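The Box from Merkthorpe

When Elsa Koskela moved out of her aunt's flat, she took with her one suitcase, one black wire basket and one promise. The promise was that she would never again live with a drawer which could not be closed.

Her aunt had kept everything in drawers. Foil, string, candles, bills from the dentist, all together. As a child Elsa had cut her finger on the teeth of a foil box, and she still had a small white line to show for it. So in her new place in Merkthorpe she decided that the kitchen things would stand in baskets, in the open, where everybody could see them.

The problem was that she did not live alone. She shared the flat with Oskari Pitkänen, who was tall and polite and put things down wherever he happened to stop walking. He had the bigger room and paid 25 pounds more each month for it. He was a good man to live with in every way except this one.

"Where is the wrap?" Elsa asked him on the first evening. She had half an onion in her hand.

"In the kitchen," said Oskari.

"Where in the kitchen?"

He thought about it with great honesty. "In August I knew," he said.

They found it at last on top of the boiler, with a dead moth beside it. Elsa said nothing. She wrapped her onion and went to bed, and in the night she made a plan.

The plan was simple. They would take every thing from the kitchen, one after another, to the table with the white board on it, and for each one they would decide a place. Oskari was allowed to say no three times. He agreed to this, I think because he did not understand how many things there were.
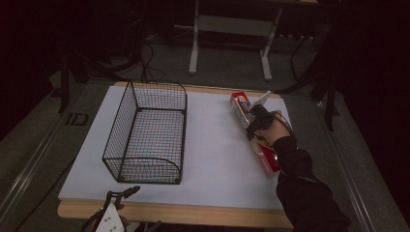
The red box and the empty basket.

"It should lie down," said Oskari. "Long things like to lie."

"In the basket it can lie also."

"But then I must lift it out each time. Now I only pull."

Elsa looked at the basket. Her aunt had kept lemons in it, and later, when she could not walk to the market any more, letters. There were many letters from a woman called Wanda Wilczyńska, who had worked with her at the Lalau laundry and then gone away to live by the sea. Wanda wrote about the weather and her knees. Once she wrote: I have cleaned my whole kitchen and now I cannot find you in it. Elsa had read this sentence many times and was still not sure what it meant. Perhaps the aunt had visited there once and left something behind, a cup or a scarf.

"What are you thinking?" asked Oskari.

"About lemons," said Elsa, and this was nearly true.

He turned the box a little, so that its long side was in front. He was careful with it. She noticed that when he was asked to look at a thing he really looked, and it was only the rest of the time that he did not. He read the words on the front aloud, slowly, as if it was a poem from school.

"Plastic food wrap," he said. "One hundred."

"One hundred what?"

"It does not matter. It is enough for us."

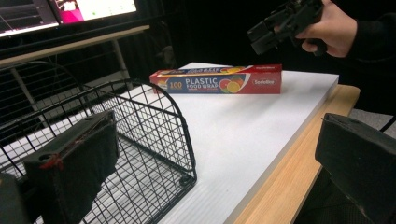 Plastic food wrap, with citrus slices on the box.

Elsa laughed then, for the first time in that flat. It was not a very good joke, and maybe it was no joke at all, but the evening became easier after it. They agreed that the wrap would lie at the back, with its name to the front, and the basket would stand before it on the left. What would go into the basket they did not decide. Oskari suggested onions. Elsa said she would think.

They did not finish the kitchen that day, and not in that week either. The drawer by the cooker still had in it a torch, a bag of corks and 29 rubber bands, which Oskari had counted aloud to make her angry. He used his first no for the corks. The second he used for a teapot with no lid. The third he was saving, he said, and he would not tell her for what.

In the morning she came to make coffee and there was a letter on the mat, sent on from the aunt's old address. The writing on it was round and leaned to the left – she knew it at once. She stood with it for some time while the water boiled. Then she put it into the black basket, unopened, and went to knock on Oskari's door, to ask if he wanted coffee too.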